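Week 3: Folding on the Bed
Household Textiles, handout 4
Shoshana Achterberg

Last week we worked at the long table, and most of you got lovely flat folds out of it. Now we move to the surface people use at home, the bed! I love teaching this one. A bed is soft, it's wide, and it's usually already covered in something, so the fabric behaves quite differently.

What to read first: the Drulilen notes on grain, pages 143 and 144. Skip the part on starching, we get to that in January.

Key terms

Hang — how a cloth falls when it is held from the top only.
Bunch — fabric gathered so the layers no longer lie flat.
Ground — whatever is under your work. A bedspread counts, and so does its texture.

Working order

Smooth the ground with your forearm before anything else goes down. Pick the piece up from the top and let it hang for a slow breath or two. Find two corners, bring them together, and only then lower the cloth. If it bunches, lift it again (don't tug at it lying down, you'll just drag the bedspread along with it).

Plain cloth on a patterned spread is a real treat to practice with — the edges show up so clearly. 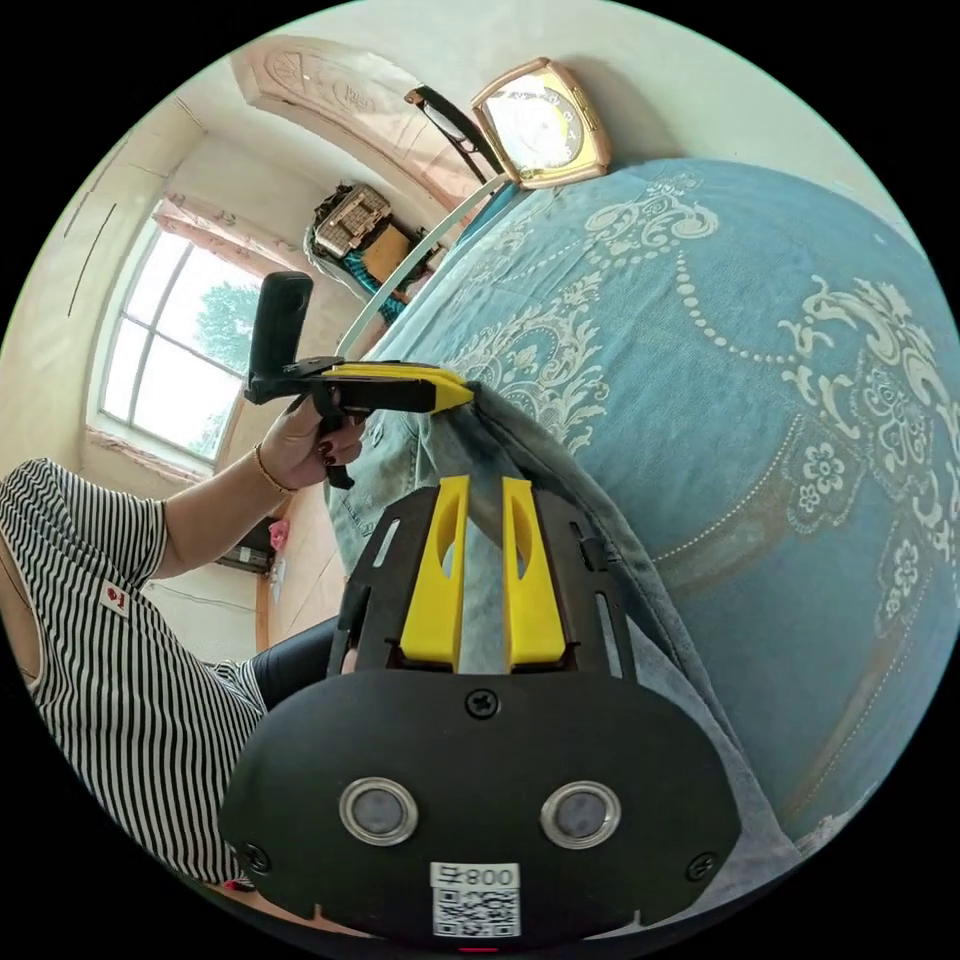
Nistcombe, 6 September 2021

Grey-blue fabric, still bunched and held at the top, over a teal-blue bedspread with cream scrollwork. Look at the difference between the two: the plain piece against all those curls and little flowers. Try sketching where you would look for the first corner.

For next time

Bring one plain piece and one patterned piece, any size. Read the Esposito chapter on hems and write half a page on how your own bedspread changes the job. Papers go in the tray outside room 254.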